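Category: Opinion / Software and Control

Stop tuning the model and read the logs

Kasun Rathnayake

Most small robot arms that pick things up badly do so for dull reasons. I have spent the past two years writing control software for cheap arms, first at Hinon and now on my own, and I would put the dull reasons in this order: the clocks disagree, the joint offsets are wrong, and the command rate is something other than what the code says it is. The learned policy comes a long way down the list. It still gets nearly all the attention.

In March I was asked to look at a pick-and-place setup in Gastport. The job was a plain one, to lift a block and put it in a box. The team had trained their policy four times, each time with more demonstrations, and had ended up with 961 of them. The arm closed its jaws early on a good share of attempts. They wanted my view on whether a bigger network would help.

I asked for the timestamps. The images were stamped when they were written to disk and the joint readings were stamped when they came off the bus. On a quiet machine the gap between the two was small. When the disk was busy it grew to more than 99 milliseconds. Every demonstration in the set had that drift in it, and it wasn't the same drift from one to the next. The network had been asked to learn a relation between picture and posture that kept moving.

We changed the stamping, which took an afternoon, and threw most of the old recordings away, which took a week of arguing. I understand why. People had sat at that table and made those demonstrations by hand. But data you can't line up is not worth much, and there is no setting in the training script that puts it right.
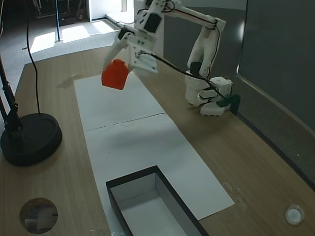 The arm holding the red block over the paper.

Small arms with printed parts make all of this harder. Plastic gives a little under load. A hobby servo will tell you it has reached its target when the tip of the gripper is some way off it. If your planner treats the reported angle as the truth, it will plan neat paths for an arm you don't own. I would like to see every project of this sort keep a plain calibration script in the repository, one that moves the arm to a few known points and writes down the error at each. Run it in the morning. Run it again after anyone has touched a screw. Keep the output in a file with the date on it, so that when somebody says the arm was fine last week you can check.

The usual answer is that a policy trained end to end will soak up these errors by itself. Sometimes it does. Obradović made that case to me at the Plulthorpe meet-up, and his demo worked well. It also ran on one arm, which had not been taken apart between recording and testing. Fit a new servo horn one tooth round and the errors it has learned to live with are different ones. You are then back to recording, with no note of what changed.

My other complaint is with the tools. We have good programs for watching a training loss go down and very poor ones for replaying a failed grasp. I want to drag a slider and see the image, the commanded angle and the measured angle at the same moment, on one screen. Hardly any of the teams I visit have this. They have a folder of videos and a separate folder of numbers, and someone who knows which belongs with which.

A viewer like that is about 2 days' work for one person. It won't get you a paper - I accept that - and it is hard to put in a funding report. I'd still build it before recording the first demonstration, and I would give it to whoever is newest on the team, as they will use it most.

Posted May 28, 2023

Filed under: robot arms, calibration, logging, tooling

Get new opinion pieces by email. Enter your address to subscribe. You can unsubscribe at any time.

Related articles
What your servo bus is really sending
Against the 400-line config file
Replaying a bad grasp, step by step
Planning for arms that bend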